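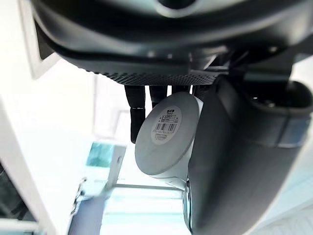
Round white label with black barcode, on the flat end of a white cylinder.

Imitz round barcode labels
Item no. 3830

White self-adhesive labels for the ends of tubes, tubs and rolls. Small text goes at the top with the barcode below it. Supplied printed from your own list of codes, or blank.

Print: black only
Pack: 2000 labels, on 6 rolls
In stock (blank): 286 packs

Wipe the surface clean before use and press the label down from the middle outwards. Keep unused rolls in their bag, away from direct sun.

Printed labels can't be returned unless the codes are wrong. Please send your list as a spreadsheet with one code per row. Orders and samples: Teresa Rebelo, Brøndum sales desk.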